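Home | Unit outline | Lectures | Labs | Assessment | Contacts
Last updated: 14/02/2018

Lecture 9 – Good practice for robot work inside computer cases

These notes go with the practical on desktop disassembly. Read them before you book time on the cell. The house rules were drafted by Gyula Szabó and Orsolya Fodor and apply to everyone using the bench, including honours students.

1. Scope

The rules cover one arm working on one opened desktop computer. They sit underneath the general lab safety induction and do not replace it. If the two disagree, follow the induction and tell Orsolya.

2. Before the arm is enabled

Isolate the computer. Unplug the mains lead, take it off the bench and wait. The power supply stays closed at all times. Opening it is outside the scope of this unit, for students and for the robot.

Lay the tower on its side with the side panel off. Check that it can't rock or slide on the table slots. Push down on each corner by hand.

Record the state of the machine on the job sheet: which cards are fitted, whether the processor socket is open or closed, which drives are in place. An open socket is a no-contact zone. The pins bend under very little force and we don't straighten them.

3. Approach and clearance

Come in from above with the fingers pointing down. Stop at the upper edge of the case, check the position, then continue at the reduced speed set for Lab 9. Sideways moves are not allowed once the fingertips are below the rim. Cables on the outside of the gripper count as part of the gripper when you work out clearance.

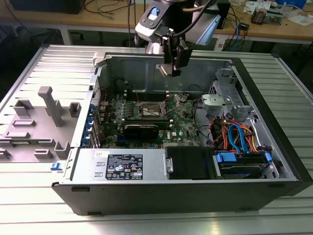

Aranka Fülöp: I'd go further and make the stop at the rim a hard pause that needs a button press. On the Rebelo project we left it to the operator's judgement, and after a fortnight people were driving straight through it.

Her comment has been taken up. From this semester the pause is written into the Trurner template program, and you may not remove it. You can move the pause height upward if your gripper needs it, never downward.

4. Force limits

The contact limit on the cell is 40 N and is locked. For anything on or near the board, set your own limit at 11 N or less. If a part won't come free within that limit, the program must open the fingers, retract and report. Repeating the same pull is not a recovery strategy, and it will lose marks.

Memory modules: release the retention clips first, then lift straight up. Drive connectors: grip the plastic body, never the wires.

5. Loose cables

Cables cause most of the faults logged in this lab. They move when the case is moved, so a path that was clear for the last group may not be clear for yours. A desktop board will often have a cable sweeping across one corner on its way to the drives, and the arm has no model of it.

Check the wrist view before each descent. Look for cables between the fingers and the target, then for any that could catch on the way out – the second kind is easier to miss. Move them by hand with the arm disabled. Don't tie them to the drive cage, as the cage may be the next thing to come out.

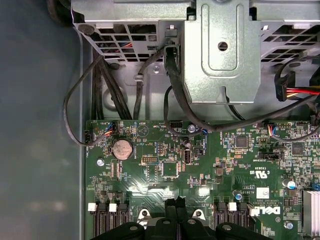
– 235 –

6. People and the cell

One person holds the enabling device and does nothing else. A second person watches the case. Swap roles only when the arm is stopped. Hands stay out of the case whenever the arm is enabled, even if it is holding position.

7. Records

Log every stop, planned or not, with the program line and what was in contact. Hand the sheet to Bo-ram Um at the end of the session. Sheets filled in afterwards from memory will be returned.

For next week: read the Dreltivis risk assessment in the unit folder and mark any hazard it leaves out. Bring your marked copy to the tutorial.

Previous | Next | Back to top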